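Onska Cell 2: Setup and Maintenance FAQ

Applies to the drawer cell in both its physical and simulated versions. Covers the arm, the gripper, the pedestal, the table and the objects used for the open-and-place routine. Questions about the task scheduler belong on the Floradine page.

General

What is the cell used for?
The cell runs a fixed set of tabletop routines with a small cabinet and one loose object. The usual routine is: open the drawer, pick up the marker, place it in the drawer, close the drawer. Every routine is run in simulation first. A routine that fails in simulation is not loaded on the physical arm.

Which arm is supported?
A FANUC CRX on a pedestal at one side of the table. Earlier cell files were written for a different arm and will load without an error message, but the joint limits in them are wrong. Delete them.

Do I need the simulated cell if I only work on the hardware?
Yes. The pose table, the collision shapes and the tool data are all edited in the simulated cell and exported from there. Changes typed directly into the controller are overwritten at the next export.

How do I know which version of the cell file I have?
The build number is on the first line of the file. The present build is 2079. Anything lower than 456 uses the old table origin and can't be converted.

Setup

Where is the origin of the table frame?
At the center of the pedestal footprint, on the table surface. The Z axis points up and the X axis points from the pedestal toward the cabinet. Do not measure from the table edge. The edge is not a reference in any file.

How is the pedestal height entered?
As a single value in the mount section. The pedestal is drawn as separate blocks, but only the total height goes into the kinematic chain. If you change the total, move the base link by the same amount in the same edit – the two values are not tied together.

Where should the cabinet go?
Within reach of the arm with the elbow bent, and with the drawer front facing the pedestal side. Check all four corners of the drawer at full travel, not the handle alone. The far corner is normally the first point to go out of reach.

Does the cabinet need to be fixed to the table?
On the physical cell, yes. Use the two clamps in the Leclerc kit and tighten them by hand. In simulation, set the body to static and leave the drawer joint free. If the body is left dynamic, the whole cabinet slides when the drawer sticks, and the routine may report success.

What drawer friction should I enter?
Use the value in the cell file to begin with. Raise it only if the drawer drifts open after the handle is released. Friction on the drawer joint and friction on the handle surface are separate settings, and they are often mixed up.

How many test runs are needed after a setup change?
Run the full routine 3 times from the home pose. All runs must finish without a stop. If one fails, correct the fault and start the count over.

Gripper and tool data

When must the tool center point be set again?
After any change to the flange, the gripper or the finger pads. Also after a collision, even if nothing looks bent. A small tilt at the flange becomes a large error at the pads.

Which finger model should be loaded?
The one that matches the parts fitted to the arm. There are separate models for the parallel jaws and for the jointed fingers, and their open widths are different. Loading the wrong model gives a gripper that stops short of the handle or pushes into the drawer front.

The fingers pass through the handle in simulation. What is wrong?
In nearly all cases the collision shape for the handle is missing from the export. Turn on the collision view and look for a shape on the handle. If there is one, reduce the time step and run the approach again at half speed.

How often should the pads be checked on the physical gripper?
At the start of each shift. Wipe them with a dry cloth and look for cuts along the gripping edge. Replace them in pairs. A new pad opposite a worn one pulls the object to one side when the jaws close.

Approach and clearance

What should I check before the first approach?
Step the arm to the approach pose and stop there. The gripper should be clear of the cabinet on every side, and the marker should be lying in the open, away from the cabinet and the pedestal. Look at the approach from more than one pose.
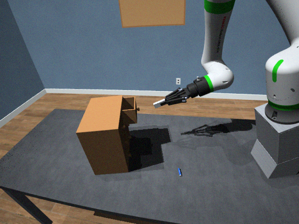

Gripper in the air beside the target, marker on the table. 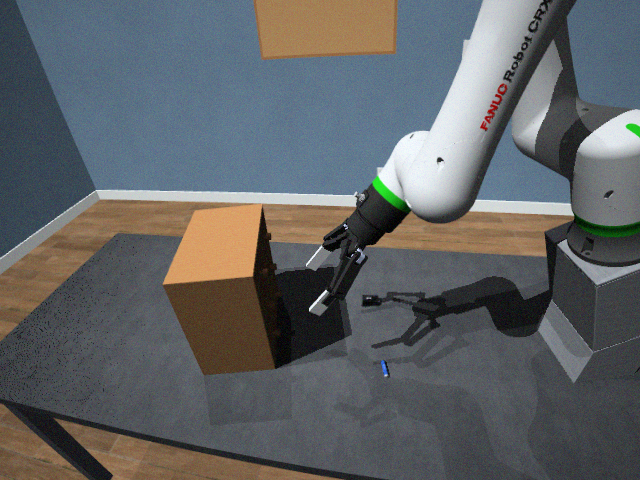

How much clearance does the wrist need?
More than the fingers do. The flange and wrist housing are wider than the gripper and swing outward when the elbow drops. If the planner returns a path that brings the wrist down close to the table, add a via point above the target and plan again.

Can shadows be used to judge distance?
Only as a rough check. Turn on the distance readout and use that number. The light position in the simulated room can be changed by any user, and the shadows move with it.

The planner reports a collision at the start pose, but nothing is touching. Why?
The safety margin is added to both bodies, so two parts can be apart on screen and still overlap in the check. Back the arm off in joint mode and read the margin setting before changing anything else. If the report names the pedestal and the base link, the pair is missing from the ignore list. Add it there – do not lower the margin for the whole cell.

Faults and repair

The arm stops partway through the drawer pull. What are the usual causes?
The contact limit is set too low, the pull direction is not parallel to the drawer, or the drawer runners need cleaning. Check the pull direction first. Open the drawer by hand with the arm retracted and compare its line of travel with the X axis.

The marker rolls after it is placed. How is this fixed?
Lower the release height and add a short pause before the fingers open. In simulation, also check the rolling friction on the marker. The default is zero.

Can I clear a contact stop and continue from the same point?
No. Retract in joint mode, return to home and run the routine from the start. The drawer position is not stored after a stop, and the next move would assume it is where it was planned to be.

Where are logs kept, and who gets them?
In the Drastico folder, under the build number. Attach the log and the exported cell file to any repair request. Requests without both files are returned.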